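Ticket: pose estimate turned 180 degrees on flat objects
Project: Jiter, August
Status: open

We trained on 3,081 demonstrations. After the filter, 2,498 stay. The wrong poses did not go away.
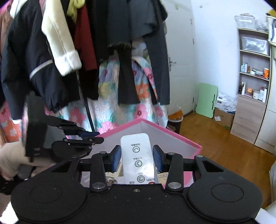

The Zesel tracker gives the orientation of the held object from its outline only. For slim rectangles both ends look equal, so the label can flip. The remote between the blue pads is such a case: its Chinese text is upside down, but the outline has no sign of this. I added the printed side as a second input and repeated the test with 4 seeds. Results will follow in this ticket.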